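Print this page | E-mail this article

3.2 Household storage and the reuse of glass jars

The second part of the study looked at what happens to glass jars between the time they are emptied and the time they leave the home. Earlier work on container reuse has mostly relied on what people say they do with packaging, and has paid less attention to where the packaging sits in the meantime. We were interested in the waiting period. A jar that is washed and put in a cupboard has not been reused, but it has not been thrown away either, and most surveys have no category for it.

Households were recruited in two neighborhoods, Tasmont and Odument. Both have curbside glass collection, but the service differs. In Tasmont, glass is picked up from the sidewalk with other recycling. In Odument, residents carry it to shared bins, which for many people means a walk or a short drive. A total of 145 households returned the first questionnaire, and 30 of these agreed to a longer interview at home. Interviews were carried out in May by Khôi Tôn and followed a loose guide, with the order of questions left to the person being interviewed.

Most people we spoke with kept jars on purpose, at least at first. They named a use for them: dry beans, screws, leftover soup, paint water for the children. Fewer could say when they had last taken a stored jar out and used it. One resident of Odument described the shelf over her washing machine as "the place where jars go to wait." Another said he kept only jars whose lids still closed well, but later in the same interview mentioned a bag of jars without lids in the garage.

Lids came up more often than we expected. A missing or rusted lid was the usual reason given for finally letting a jar go, ahead of chips and stains. Labels mattered too. Jars with labels that came off in warm water were kept longer, and people remembered which foods came in them. Several said they picked one sauce over another at the store for this reason, although price was still named first.
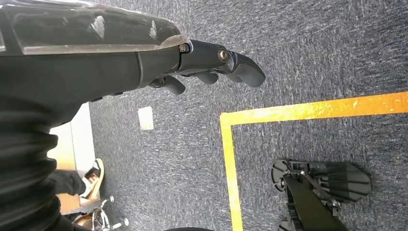 Figure 2. Detail at floor level.

The difference between the two neighborhoods was smaller than the difference between homes with and without a fixed place for jars. Where there was a set shelf or box, people tended to stop collecting when it was full. Where there was none, jars spread to the backs of cabinets and the tops of refrigerators, and the people living there were often unsure what they had. The size of the home did not explain this well. Some of the smallest apartments had a fixed place, and some large houses did not.

We also asked about jars given to other people. Passing on a full jar - of jam, pickles, or broth - was common in both places, and few people expected the jar back. Passing on empty jars was less common and seemed to need an occasion, such as a neighbor making preserves. The Tratis exchange shelf in Tasmont was known to many of those interviewed, but they described it mainly as a place for books and plant pots.

These findings fit the account given by Tô, who treats storage as a stage of its own and not as a delay before disposal. They also suggest a limit to it. Tô assumes that people know roughly what they are storing, and in homes without a fixed place this was often not the case. We return to this point in Section 4, where the interview material is set against the questionnaire answers on kitchen size and cooking habits.

Print this page | E-mail this article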